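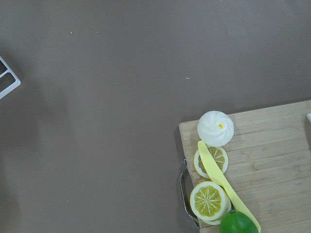
FOR IMMEDIATE RELEASE — no embargo

**Vuvside Rail Pass now takes points AND cash, from June**

Pivis Travel is changing how its loyalty members pay for train and ferry trips. Starts June. Short version: you can now mix points and money on the same ticket, on every Vuvside route, both classes, and you don't have to ring anyone to do it.

Until now it was all or nothing. Enough points for the whole fare or you paid the whole fare. Members told us, often and loudly, that they were sitting on balances too small to use and too big to forget.

What changes:

- Points can cover any part of a fare, from 410 points up
- The rest goes on a card, at the time of booking
- Seat reservations included, sleepers too (sleeper supplement still cash only, sorry)
- Works on the website and the app from day one. Station counters to follow
- Points come back to the account if you cancel before the day of travel. Cash part is refunded by the normal fare rules

"I travel on these passes myself and I had 8 months of points doing nothing," said Mahnaz Ghaffari, head of member services at Pivis Travel. "Couldn't get me to the coast, couldn't get me halfway. Now they take a chunk off the fare and I pay the rest. That's all people were asking for."

Ghaffari said the old system had been built for long international trips, when most members booked once a year and planned it over a whole winter. "It isn't like that now. People book on the platform. They book standing in the queue for coffee."
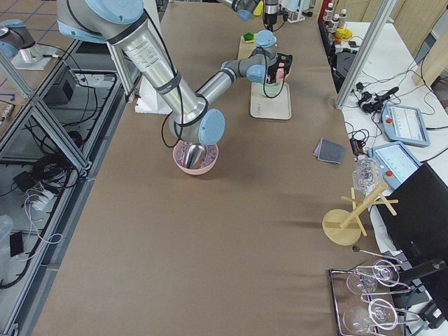
## Routes and connections

The new fares cover all 172 stations on the Vuvside network, plus the eight ferry crossings run by Abbasi Line. Ferries were not in the original plan and were added late, so the crossing timetable in the app may look a bit rough for the first few days. Prices are right, layout is not.

Through tickets are allowed. So train to the harbour, ferry, train again on the other side, one booking, one lot of points. If the ferry is late and you miss the onward train you go on the next one, no fee. Show the ticket to the guard.

Foot passengers only for now. Cars, vans and motorbikes still have to be booked with Abbasi Line direct, and points can't be used. Bicycles go free on the crossings but need a space reserved on the train — do this early in summer, they go quick.

Suvus cardholders: your points count the same as everybody else's. You will need to link the card to a Pivis account first, under Settings, then Partner Cards. Takes a couple of minutes. Balances transfer overnight so dont leave it until the morning you travel.

## What isn't changing

Earning rates stay as they are. Expiry rules stay as they are. Nobody loses points. Lounge entry at the larger stations is still by membership level, and children still travel at half fare with points worked out on the lower price.

Group bookings (nine or more) are not part of this. The group desk is looking at it for later in the year but there is no date and we would rather not give one.

Members with a booking already made for after the start date can't swap part of it to points. They can cancel and rebook if their fare allows it, but check the price first, cheap seats may well have gone in the meantime.
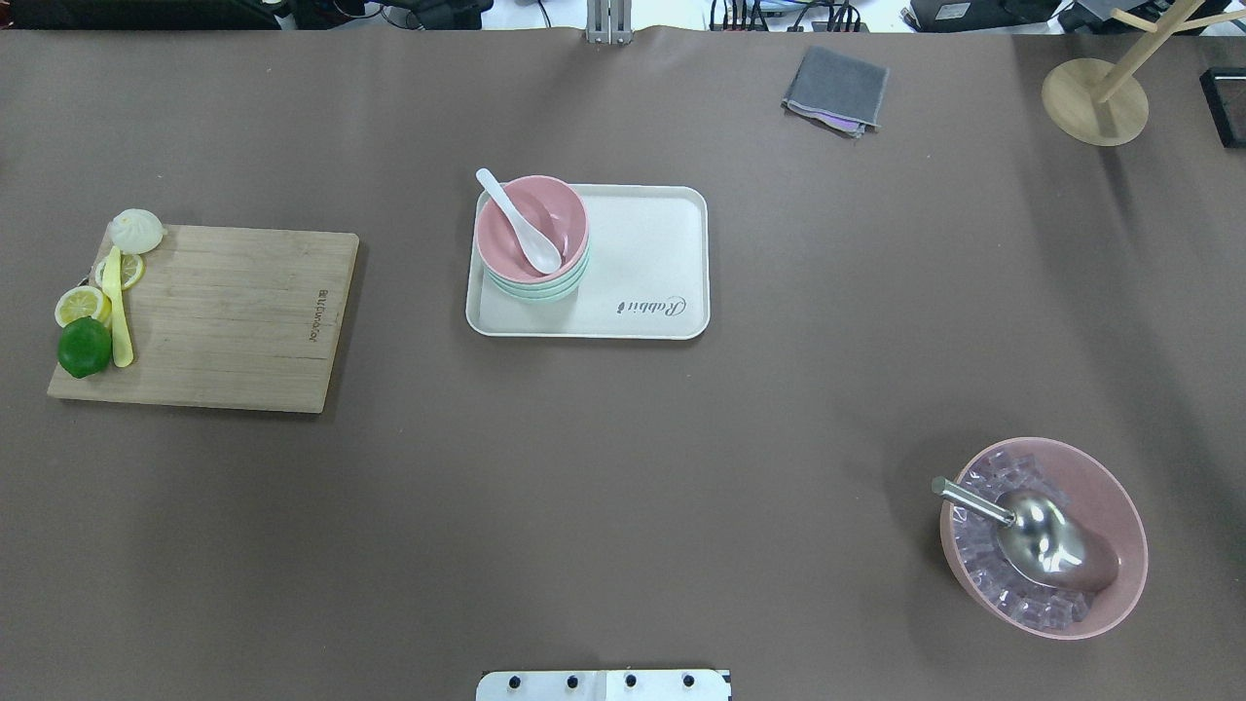
VUVSIDE HARBOUR, June — Pivis Travel will have staff at the harbour station from 8 in the morning on launch day to help members link cards, check balances and book thier first mixed ticket. No appointment needed. Bring your membership number or the phone with the app on it.

Reporters welcome. Ghaffari will be there until midday and is happy to talk about fares, ferries and what comes next. Please let the press desk know beforehand if you want to film on the platform, the station needs a name and a rough time.

**Notes to editors**

Pivis Travel runs the points scheme for Vuvside rail services and partner ferries. Fare tables for both classes are available from the press desk on request, as is a route map.

Press desk, Pivis Travel. Replies same day in office hours.

ENDS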